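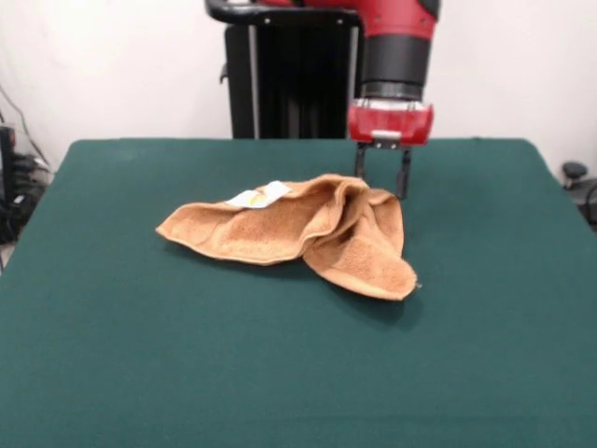

**Can two people edit the same shopping list while they're both offline?**
They can, as long as the app keeps every change with its time and sorts out the clashes later.

That was my bit of Jerkbridge, our shared list app (Raed Hattar picked the name and we were too tired to argue!). Rania Nseir did the screens, and I got the syncing, which I'd said in September would be "a weekend job". Ha.

My first version just kept whichever list was saved last. Lovely and simple, except it ate Rania's eggs every time I added milk. So I scrapped it and stored each add, tick and delete as its own little entry.

### Testing

I wrote a script that made 4,000 random edits across 3 pretend phones, then joined them all up again. The first run left 40 items that didn't match – nearly all of them things one phone had deleted and another had renamed. I made delete win, and the next run matched completely.

### Still to do

- Phones with the wrong clock still cause trouble
- The log never gets tidied, and opening a list drags a bit once it's past 1,000 entries
- Nisreen Karaki wants an undo button (so do I)

The code and the test script are in the shared folder, under `sync`.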